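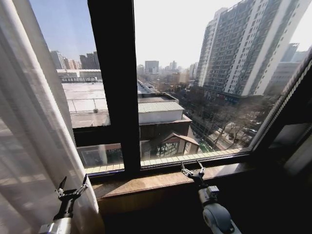
July
By a staff writer

I'd been told the planning lead at Varkent talks fast, and boy, does she. We'd barely sat down before she was sketching arm paths on the back of my parking receipt. Her team of seven writes Brimel, the motion planner that a lot of two-arm setups now run on, and I wanted to know why version 4 took so long.

"Because we threw out the scheduler," she said. "Twice!"

The old one planned the left arm first and made the right arm work around it. Fine for simple picks, she told me, but hand it something shared – folding a towel, say – and the right arm would just sit there waiting for a gap. "It was technically safe and it drove everyone nuts," she said. Now both arms get planned together, and if the planner can't find an answer in 15 milliseconds it falls back to the last good path and slows down.

I asked how she knows the fallback is any good. She laughed and pulled up Dellomum, their replay tool, which takes logged runs and feeds them through each new build overnight. The list had 1,306 runs in it. (I scrolled for a while. She names the bad ones after desserts.)

"People think the hard part is the math," she said. "Most of my week is timestamps. The wrist camera says one thing, the joint encoders say another, and they're a few milliseconds apart, so the planner thinks the gripper is somewhere it isn't."

That got us onto Fontana, the perception package they plug into. She likes it, mostly, though she'd love it to report how sure it is about an edge before handing it over. "Give me a bad guess with an honest error bar and I can plan around it. A bad guess that looks confident, I'm going to bump the table."

So what's next? Better error messages, which I didn't expect. Right now a failed plan returns a code and you go look it up in a wiki page – she wants it to name the joint and the obstacle in plain words. She's already written the first few herself, and the rest should land in the next point release.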